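What can visitors do with the hand-held gripper at an open day?
Posted in Robots and Automation by Viera Matoušek, 9/21/18
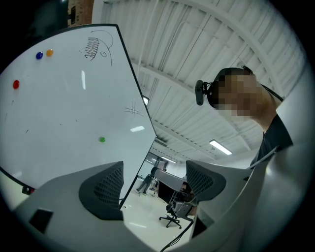
My problem

I am helping to prepare an open day at Skavico, where we have a workshop with a whiteboard, a few magnets and a hand-held gripper with two fingers. I would like the guests to try the gripper themselves, not only to watch. We expect groups of 30 people and each group stays for one hour. English is not my first language, so I also worry about explaining too long. Which task is easy to understand, and how do I organize the waiting? I have already thought of moving the magnets on the board, but I am not sure it is interesting for adults.

Neelam Malhotra
Magnets are a good start. We did it in May at the Vodville demonstration and adults liked it more than the children did. A magnet resists a little and then it comes off suddenly, so people feel why a grip is difficult. Please put the starting places on the board with a marker, otherwise each visitor begins from a different place and you spend the time repairing.

For the groups I would make two stations. At the first one people use the gripper, at the second one somebody shows the recordings from the day before. Change after 30 minutes. Give each visitor one try, and a second try only if the line is short. My explanation was four sentences, printed large on paper and hung at the height of the eyes. I read it aloud and nobody complained about my accent.

Check also where the cable goes. I had to ask people to stand on one side of me.

Abreu
soft foam cubes. cheap, dont break anything

Viera Matoušek
Thank you both. I will mark the places on the board and buy some foam cubes for the smaller children. Neelam, did you let the visitors wear the head camera also, or only your own people?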